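Search this board

Equipment and Purchasing

Topic: Planning the second year - hand-held grippers, pads, and table stations

Leif Thoroddsen
October 2024

Members are asked to comment on the draft equipment plan for the tabletop sorting and tidying work at Lund before it is sent to the finance office. The plan covers 3 stations. Each is to receive a pair of hand-held grippers, a set of spare finger pads, and an allowance for household items.

The proposed lines are as follows. Finger pads: 200 for the year, shared among the stations. Fasteners and pivot screws: one mixed order, placed with Drustero under the existing account. Household items: a ceiling of 500 dollars per station. Grippers: either the Hirkeck kit, which we assemble ourselves, or the Tivivetti unit, which arrives finished and carries a service contract.

My own preference is for the Tivivetti unit. The purchase price is higher, but staff time at Lund is already committed through March and the assembly of kits is not a small task. I would welcome figures from anyone who holds a different view.

mbrandt_ops

I hold a different view. The service contract requires that the unit be sent back for any work on the fingers, and the fingers are the part that receives the most wear. Our station replaced 19 pads last year and did every one of them at the bench with a screwdriver. Under the contract each of those would have been a shipment, with the station idle until the unit returned. I would ask that the draft state the turnaround time in days before any preference is recorded.

I would also ask that the pad line be divided by type. The draft treats all pads as one item. A plain pad and a textured pad do not wear in the same way, and we order them separately.

table_lead_2

I support the request to divide the pad line. I am less sure about the criticism of the contract, as our station does not have anyone who is comfortable working on the linkages.

My main concern is the household allowance. The draft appears to assume that items are bought once. Small bottles and squeeze tubes leak, labels come off, and boxes are crushed. The layout at our table is below, for those who have only worked with the block sets.
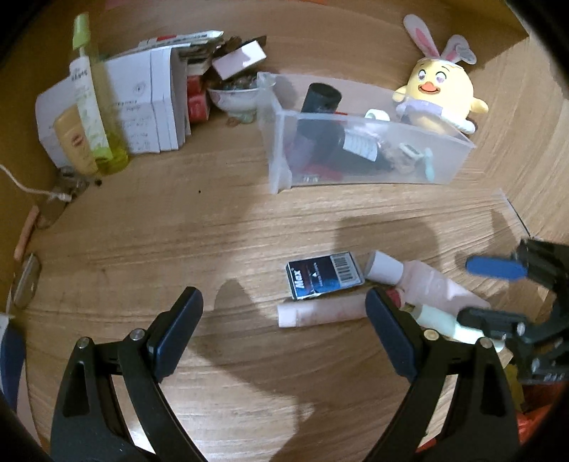
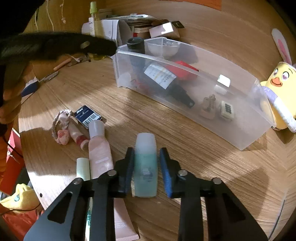 Bottles and tubes of this size are cheap one at a time, but a year of steady replacement is a real cost and should appear as its own line. The long plastic bin and the plush toy can reasonably be counted as one-time purchases. I would suggest that the allowance be split into durable items and consumable items, with the larger share going to the second.

The draft also makes no provision for the table itself. We have both a square-edged table and a round one in storage, and the clamps we were sent fit only the first. If the plan is to place the same equipment at every station, someone should confirm the furniture first.

Leif Thoroddsen

Thank you both. On turnaround, Tivivetti has given me a verbal answer only, and I have asked for it in writing. I will not repeat the number here until I have it on paper.

On the allowance, I accept the split. I do not accept that the larger share must be consumables at every station. One of the three works mainly with packaged goods and sealed boxes, and its replacement costs have been low. I would rather set the ceiling and leave the division to each station lead.

Clamps are noted. Please send me the table heights as well.

r_quill

Has anyone priced a mixed arrangement? Two stations on the Hirkeck kit and one on the Tivivetti unit would place the finished unit where there is no one to maintain it. The objection will be that the two do not share pads. That is correct as far as I know, but the pads are the cheapest line in the plan.

mbrandt_ops

They are the cheapest line until there are two stocks of them to keep. I have done this with clamps and would not choose to do it again. Staff took the wrong box, fitted what did not fit, and the threads were damaged. If the mixed arrangement goes forward, the storage and labeling should be written into the plan and given an owner.

table_lead_2

Our station would accept the finished unit on those terms. I can be listed as the owner for labeling at our site only.

Table heights will follow once I have access to the storage room.

Leif Thoroddsen

I will prepare two versions of the budget - one with a single model throughout and one mixed as r_quill describes - and post both in this topic. The pad line will be shown by type in each. Drustero has confirmed that the fastener order can be changed until it is released, so that line will be held for now.

Station leads who have not yet sent last year's replacement counts should do so by reply or by message. An estimate is acceptable if it is marked as one.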